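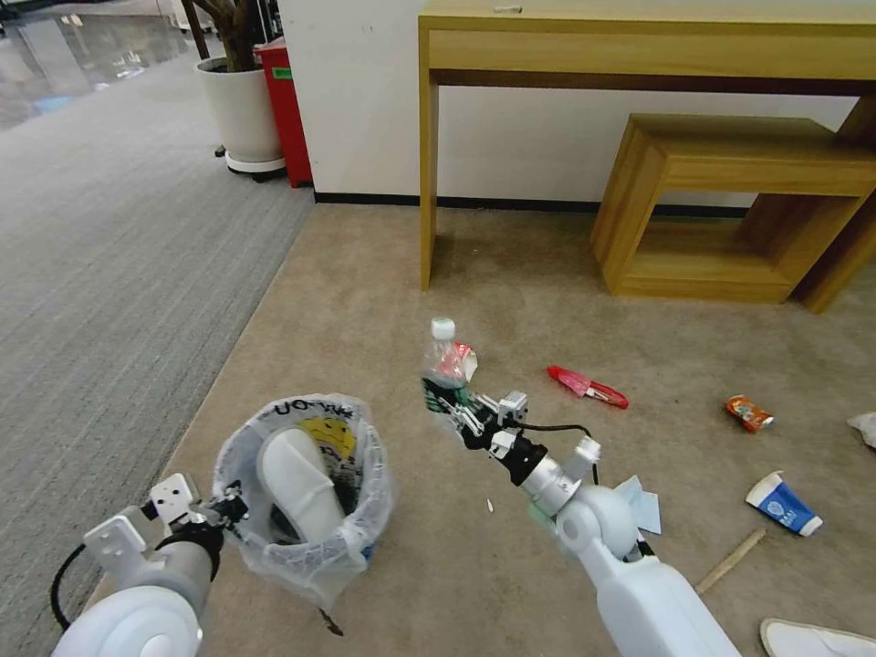
Separación de residuos en la residencia Gullham: informe del proyecto de grupo

Asignatura: Gestión ambiental, segundo curso

1. Introducción

En nuestra residencia viven estudiantes de varios países, y cada uno trae su propia costumbre para tirar la basura. En el barrio de Zorkenton existen contenedores separados para envases, papel, vidrio y resto, pero en las habitaciones hay normalmente una sola papelera. El objetivo de este trabajo fue conocer qué parte de los residuos de las habitaciones se podría separar mejor y qué obstáculos encuentran los residentes.

2. Método

Participaron 29 habitaciones de la segunda y la tercera planta. Durante cinco días pedimos a los residentes que dejaran su bolsa cerrada en el pasillo antes de las ocho de la tarde. En el lavadero abrimos las bolsas con guantes y clasificamos cada objeto en una de las cuatro categorías. Los pañuelos de papel usados se contaron como resto, según las normas municipales. También repartimos un cuestionario breve, en español y en inglés.

3. Resultados

Clasificamos 293 objetos. De ellos, el 54 % eran envases, sobre todo botellas de agua y recipientes de yogur. El papel limpio fue menos de lo que esperábamos. El vidrio apareció muy poco, quizás porque las botellas de vidrio se quedan en la cocina común y no llegan a las habitaciones.

En el cuestionario, la respuesta más repetida fue que no hay espacio para una segunda papelera. Varias personas escribieron que no saben si el tapón debe quedarse puesto en la botella. Otras no conocían el contenedor de la calle Chraibi, que está detrás del edificio y no se ve desde la entrada.

4. Dificultades

El segundo día faltaron bolsas de la tercera planta, porque el servicio de limpieza pasó antes que nosotros. No pesamos los residuos: la báscula que nos prestó el laboratorio Kendusness no era bastante precisa para objetos tan ligeros. Por este motivo todos los datos son por unidades y no por peso, y una botella vale lo mismo que un tapón suelto.

5. Propuestas

Proponemos colocar un cubo para envases en cada pasillo, al lado del ascensor, y un cartel con dibujos en la cocina. El cartel debería explicar el caso del tapón y el de los pañuelos. Nos gustaría repetir la clasificación en enero, con las mismas habitaciones y con una báscula adecuada.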